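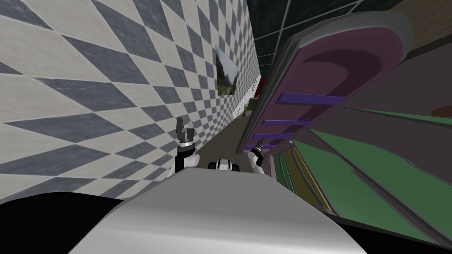 # Checkered tile in a long narrow hallway: diamond or straight?

**kdogar_wollari**

Good evening to all. My name is Khurram Dogar and I live in Wollari, in an old apartment with a hallway that is long and very narrow. In March I want to lay new tile on the hallway floor. The colors are already decided, white and slate gray. My question is the direction.

My wife prefers the diamond pattern, with the points of the tiles looking toward the far door. I prefer straight rows. She says that straight rows will make the hallway look like a railroad. I say that with the diamond I must cut a triangle at every place where the floor meets the wall, on both long sides, and I am not a professional.

The tile we like is from Dusen. The store also showed us one from Enell, a little cheaper, but the gray had a brown tone under the lamp, and I did not trust it.

Please tell me what you would do. I would also be thankful for advice about the grout, as I have read opposite opinions.

## Reply from mortarboard

Your wife is right. Diamond, no question.

In a narrow hall the straight grid gives you long lines that run parallel to the walls, and old walls are never parallel. You'll see the row of tiles get thinner toward the far end and it will drive you crazy every morning. On the diagonal you lose that comparison. The cut pieces change size a bit and the eye lets it go.

Triangles are not hard. Rent a wet saw, make a simple wooden guide at 45 degrees, and cut a big stack before you mix anything.

## Reply from Tessel

I disagree with mortarboard, at least for a first job. I laid diamond in my mother's entry and wasted so many tiles that I had to go back to the store, and the second lot was a different white. You could see it in daylight.

Straight rows, a plain gray border along both walls, and you hide the crooked wall in the border. Same trick, fewer cuts. It looks old-fashioned in a good way too.

Whatever you do, buy all the boxes at one time and check that the lot number matches.

## Reply from kdogar_wollari

Thank you both. I measured the hallway this afternoon. The width at the entry door and the width at the far door are not the same, the difference is 3 centimeters. I did not expect so much. So mortarboard has guessed correctly about my walls.

Tessel, the border is an interesting idea. Would the border be one tile wide, or half a tile? And does the border get narrower, or does it stay the same and the checkered part gets narrower? I am sorry if the question is simple.

## Reply from Tessel

Not a simple question at all, people get this wrong. The checkered part keeps the same width all the way. The border takes the whole difference, so cut it wider at one end and narrower at the other. Split it between the two sides and the missing bit is so small per side that only you will know.

I would go one full tile at the wide end.

## Reply from mortarboard

A solid gray border that tapers is exactly the thing people see. It's a dark stripe against a white baseboard. You may as well draw an arrow on it.

If he wants a border, put it around a diamond field. Then the points stop in a clean line and the cuts at the border are all identical halves. The taper is still there but there's a busy pattern beside it.

## Reply from old_linoleum

May I say something about the far end? I also have such a corridor. The longest discussion in our family was the tile, and after it was finished the part that guests spoke about was what you meet at the end of it. We have a plant there now and a landscape on the side wall, some hills. When you come in from the street you see the frame almost from the side, so a picture with small detail is a waste. Choose a picture with big areas of color.

For the plant, take one that accepts little light. Mine is the third. The first 2 died in their first winter, because I watered them as if they stood in a window.

About the direction: the diamond makes your steps feel shorter. I can't explain it better. With a long hallway this can be pleasant or unpleasant. 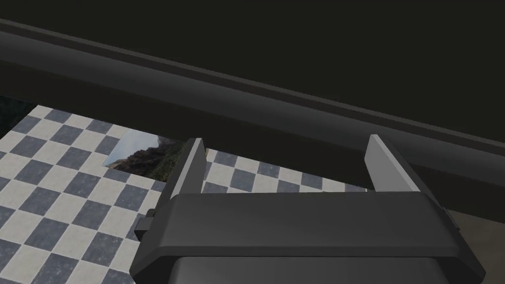
## Reply from grout_or_glory

Coming in for the grout question, which everyone skipped.

Medium gray. White grout in a hallway is dirty by summer, and black grout makes every white tile look outlined. With white and slate gray you want something between them so neither color wins. I used the Noh premixed in a shade close to wet cement and it dried lighter than the bucket, so do a test patch on scrap and leave it overnight.

Keep the joints small. I used 2 mm spacers. Wide joints turn a checkered floor into a net.

And please check the floor for level before you argue any more about direction. A high spot in the middle will ruin both patterns equally.

## Reply from kdogar_wollari

I have checked with a long level, as grout_or_glory advised. There is a low place near the kitchen door, not deep. I believe it can be filled.

I showed this whole thread to my wife. She read the message of mortarboard aloud to me, more than one time. She doesn't like the border in any form, she says the hallway is narrow enough without a frame on the floor.

So the plan at present is diamond without border. Before I buy, I will lay one row dry at the entry and one row dry at the far door. Is it correct to begin from the center line, or from the entry?

## Reply from mortarboard

Center line. Snap it with chalk from the middle of one door to the middle of the other, and put the points of your white tiles on it. Work from the entry end so your full tiles are what you see first.

## Reply from Tessel

Center line, agreed. I still think you will regret the triangles, but I would like to see the dry row. Buy 3 extra boxes and keep the receipt. Dusen stores here took my unopened ones back.

## Reply from kdogar_wollari

It is noted, 3 extra boxes. I will call the store tomorrow at 9 a.m. and ask about the lot number and the returns before I pay.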